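Filed under: Course Handouts > Law Office Technology > Week 3

Passwords, Logins and Who Gets the Keys

Handout to go with the lecture, last revised 1/6/19

Last week we talked about email, and a bunch of you stayed after to ask about passwords, so I moved this topic up. The backup lecture slides to March. If you already printed the old schedule, just swap the two.

Let's start with the office I always start with. I'll call it the Stirkport office, after the town, and I did some work there years back when I was still doing setup for small firms. Three lawyers, two assistants, one shared password for everything. It was the street number followed by the word "law." It opened the calendar, the billing program, the document folders and (this one still makes me wince) the online banking. When one of the assistants left for another job, the password stayed the same, and so for months a person who no longer worked there could have read every client file in the place.

She never did, as far as anyone knows. But look at how that sentence has to end, with "as far as anyone knows." With one login for five people, the activity log is useless. Everything was done by "office."
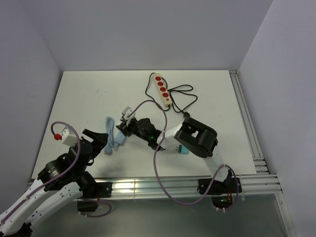

So the first rule for this course is one person, one login. It applies to the summer clerk and it applies to the senior partner who hates it. If your software charges by the seat, then you pay for the seat. I've heard every argument about cost and I'm still not moved, sorry!

Second rule: length beats cleverness. Swapping an "a" for an @ sign feels sneaky, but the programs that guess passwords have known that trick forever. Four or five unrelated words strung together will do you a lot more good, and you can type them without swearing. Please don't use song lyrics, and please don't use the four words I put on the board.

Third rule, and it's the one people push back on, is that you can't reuse them. I asked everyone in last year's section to count up their own accounts as homework, and one student came back with 175. Nobody's going to memorize that many different passwords, me included. That's where a password manager comes in.

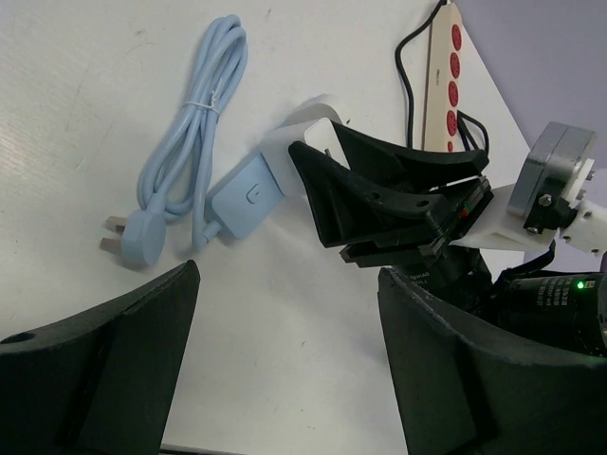
What happens if I forget the master password to my password manager?

With most of them you lose what's inside unless you set up a recovery method ahead of time, so print the recovery sheet on the day you sign up and lock it in the office safe or a bank box.

We'll use Trutine in the lab, mostly for the reason that the department has a license and I know where the menus are. Wedia does the same job and some of you may have it at work already. I don't care which one you turn the assignment in from. What I want to see is separate vaults: one for you, one for the office, and one for each matter where outside people need access. When the matter closes, you close the vault, and there's no digging around trying to remember who had what.

A word on two-step login, where you type the password and then a code. Turn it on for email first. I mean before banking, before anything. Your email is where all the "reset my password" links go, so whoever has your email has the rest of it in an afternoon. An app that makes codes on your phone is better than codes by text message, though text is a whole lot better than nothing.
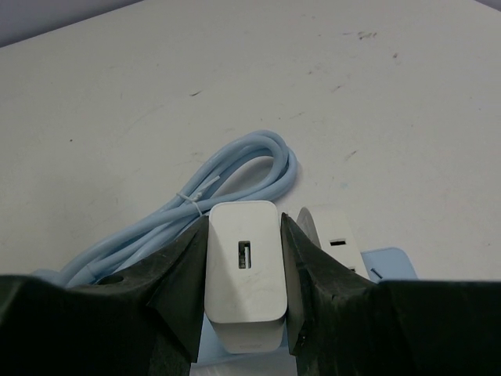

And then you have to plan for the day the phone goes in the lake. Every service gives you backup codes when you turn on two-step login, and almost everyone clicks past that screen (I did, twice). Save them. Put them with the recovery sheet.

Now the lawyer part. You have a duty to take reasonable care with client information, and what counts as reasonable shifts as tools get cheaper and easier. Check the rules and the ethics opinions in your own state, they don't all say the same thing. For our class problem we'll use the Kazemi file, starting on page 42 of the reader. Short version: a solo lawyer gives her contract paralegal her own login, the paralegal's laptop is stolen, and 383 client records are exposed. Read it with a pencil and mark each spot where she could have done something different. 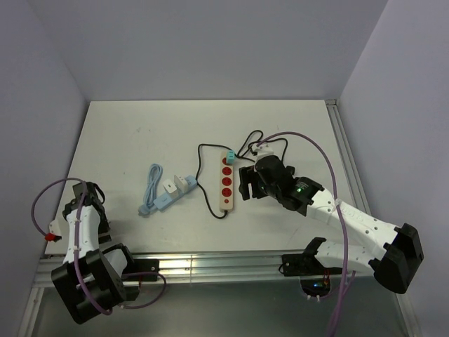
Bring these written out, a page or so is plenty:

- Who at Kazemi should have had a login, and to which things?
- What should she have done in the first hour after the call about the laptop?
- Draft the first paragraph of the letter to clients. Plain words, no "an abundance of caution."

For the lab, make a practice account in Trutine before you come. Don't put any real passwords in it, the lab accounts get wiped at the end of the term and I can't get anything back for you.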